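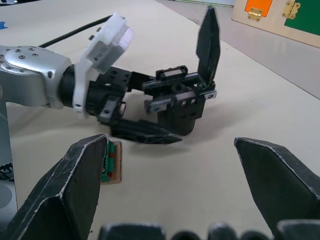

Robot arm with a black parallel-jaw gripper over a beige tabletop.

Fledulell Recusal Rulings Data Card

Summary

Fledulell is a collection of 2,038 written rulings on motions asking a judge to step aside from a case. The rulings were issued by trial and intermediate appellate courts and are provided as plain text with one row of coded fields per ruling. The collection is maintained by the Drosetti Center for Court Records. It is intended for research on how courts explain decisions about their own impartiality.

Each record represents one ruling. Where a judge ruled on several motions in a single document, the document is kept whole and the field motion_count gives the number of motions addressed. Where a ruling was later amended, both versions are included and linked through the field amends_id.

Contents of the release

rulings.csv contains the coded fields.
text/ contains the rulings, one file each, named by record number.
codebook.txt defines every field and every permitted value.
changes.txt lists corrections made after the first release.

The CSV file is encoded in UTF-8 and uses commas as separators. Text fields that contain a comma or a line break are enclosed in double quotation marks. Missing values are left empty. The value "none stated" is not a missing value. It means that the coder read the ruling and found that the court gave no answer on the point.

Fields

record_id: a six-character identifier that does not change between releases.
court_level: trial or appellate.
movant_role: the party who filed the motion, such as plaintiff, defendant, prosecution or intervenor.
ground: the main ground argued. There are 5 values: financial interest, family or social relationship, prior involvement in the matter, public statements, and conduct during the proceeding.
decided_by: whether the motion was decided by the challenged judge or by another judge.
outcome: granted, denied, withdrawn or moot.
standard_quoted: the sentence in which the court states the test it is applying, copied exactly.
length_words: the length of the ruling, excluding caption and signature block.
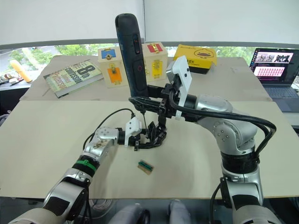

The ground field records what the moving party argued, as reported by the court. It does not record whether the argument was sound. Motions often raise more than one ground, and in those cases the coder selected the ground to which the court gave the most space. Additional grounds appear in the field other_grounds, separated by semicolons.

Sources and selection

Rulings were obtained from clerk's office websites and by written request. A ruling was eligible if it was in writing, gave at least one sentence of reasons, and was open to public inspection at the time of collection. Orders consisting only of the word "denied" or "granted" were excluded. Oral rulings were excluded even where a transcript was available.

Sealed matters, juvenile matters and adoption proceedings were excluded in full. A further 116 rulings were removed after review because the text identified a minor, a protected witness or the home address of a party. Those records are not available on request.

Coding procedure

Coding was carried out in Skiketti, the Center's in-house annotation tool. Each ruling was read by two coders working separately. Disagreements were referred to Rhodri Edwards, who supervised the coding and whose decision was entered as final. The original entries of both coders are retained in the columns ending in _a and _b so that users may compute agreement for themselves.

Coders were given the ruling alone. They did not consult press coverage, the docket, or the judge's other decisions. The codebook was revised once during the work, when the category for public statements was separated from the category for conduct during the proceeding. All rulings coded before that revision were coded again.

Known limitations

The collection should not be used to estimate how often such motions are filed or how often they succeed. Many are resolved without a written ruling, and a judge who steps aside voluntarily will often give no reasons. The share of denied motions in the file is therefore likely to be higher than the share among all motions.

Courts that publish their rulings online are overrepresented. The Ekwueme subset, marked in the field source_batch, came from paper files that were scanned and converted to text. It contains more errors in punctuation and footnote numbering than the remainder, and users working with quoted language should check it against the page scans, which can be supplied by the Center.

The field outcome reflects the ruling itself. Later reversal on appeal is recorded only where the appellate ruling is also in the collection.

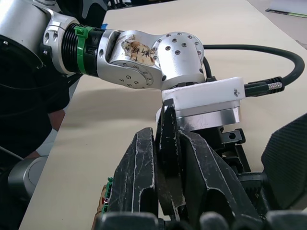
Names and personal information

Names of parties, witnesses and family members have been replaced with bracketed labels, such as [PARTY 1]. Names of judges and of counsel appearing on the record have been kept, as they form part of the public act being studied. Case numbers have been removed from the text files and are held separately.

Users agree not to attempt to identify any person whose name has been replaced. The collection must not be used to produce rankings or scores of individual judges, or to predict how a named judge will rule. The number of rulings for any one judge is too small to support such a use, and the selection rules described above would distort the result.

Access and terms

The release is free of charge for research and teaching. Redistribution of the text files requires written permission. Tables, charts and short quotations may be published without permission provided the collection is cited by name and release number.

Corrections

Reports of errors should give the record_id, the field concerned and the proposed correction, with a reference to the passage relied upon. Corrections are reviewed each March and entered in changes.txt. A request to remove or further redact a ruling is handled separately and may be made at any time by a person named or described in it. Such requests should be marked for the attention of Obadia Rweyemamu, data steward, Drosetti Center for Court Records.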